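Okay, long overdue thread on the worktable, as I promised Salma El-Sayed I'd write it up back in October and then simply didn't. Get a coffee, I ramble.

For ages I worked on a bare top and it always looked grubby by lunchtime. A white surface with faint grid lines has been so much kinder to my eyes, and yes, it scuffs, and I've made my peace with that. 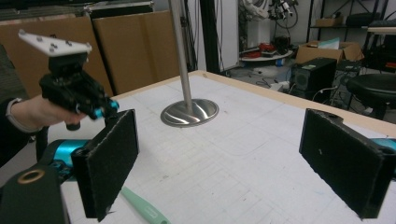 I went back and forth on the edging too. Jarosław Sikora talked me into light wood trim and I'm so glad he did (thank you, Jarosław!), it makes the whole thing feel a bit more like furniture and a bit less like a lab.

Next, color. I have a real soft spot for mint green, and pale things on a white top look lovely but they do disappear when you're tired and hunting for them at 16 minutes to closing. A darker post or panel behind them helps a lot.

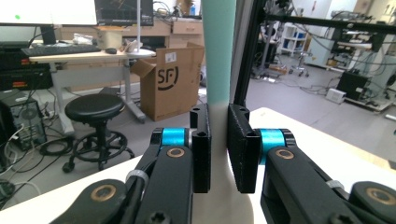

Reda Ait Brahim wrote to ask: how do you clean a white top without making the scuffs worse?

A soft damp cloth and a drop of dish soap, then a dry cloth straight after. I keep the scrubby sponges well away from it, having learned that on my old table.

Next thread will be cables on the floor, which I have been putting off for 2 months. Send me your tricks, please, I'm all ears!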